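Subject: Re: [howlader-list] Balero finale – spoilers for all of series four!
From: Rezaul Jayasinghe
Date: August 12, 2018 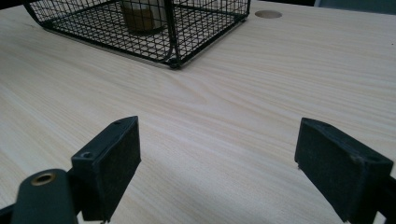 Table top, pale wood, wavy grain.

Hi all,

Spoilers below, so if you're still catching up on Balero please stop reading and come back when you've done the last two episodes.

Martin in Hove wrote:

> I can't be the only one who felt cheated. We spend the whole
> series being told the harbour master did it, then in the last
> ten minutes it's the sister, who has had maybe four scenes.
> Where were the clues? And why bring back Inspector Losow just
> to have him sit in a car? I've watched since the first episode
> and I think I'm done. Also, does anyone know if the longer cut
> of the pilot is on the box set?

Martin, I was with you on the night. I sat there with a cold cup of tea going "who?" at the telly. But I watched the whole lot again over the next few days (my other half was away, don't judge me) and I've come round to the sister, mostly. Go back to episode two, when she's clearing out the boathouse and the phone rings. She says "he won't be needing it" before she's picked up! I'd taken it as her being a bit odd. Then in episode five she knows which ferry the solicitor came in on, and he hasn't told anyone except Losow.

What I won't defend is the pacing. Episodes six and seven could have been one episode, easily. We didn't need the regatta, and we really didn't need the regatta twice. If they'd used that time on the two women talking to each other, the confession would have landed a lot harder, because the acting in it is lovely – that long bit where she just keeps folding the tea towel.

As for Losow in the car, I think that's a set-up for series five. He's got the envelope on his knee when he drives off and we never see inside it. My money is on it being the Wuviler letter, the one that went missing back in series two and that everybody on the writing side seems to have forgotten. Gwen said on here ages ago that they'd never drop a thing like that and I argued with her for a week, so Gwen, if you're reading, I may owe you a drink.

On the box set, yes, the long pilot is on it, disc one, but it's tucked under the extras and not in the main menu. You get the whole scene with the lifeboat crew and a different ending to the pub row. It's the version they should have shown, to my mind.

I also had a go at the episode guide while I was at it. Series three is finished and I've fixed the guest cast for the Christmas special, which had the vicar down as the vet. The file has got to 483 entries now, with every speaking part I could read off the credits. If anyone taped the first run of series one with the original music, please shout, as the repeats swapped it all out and I can't fill in the song titles.

Don't give up on it yet, Martin. Give the second episode another go and tell me what you make of the phone call.

Cheers,
Rezaul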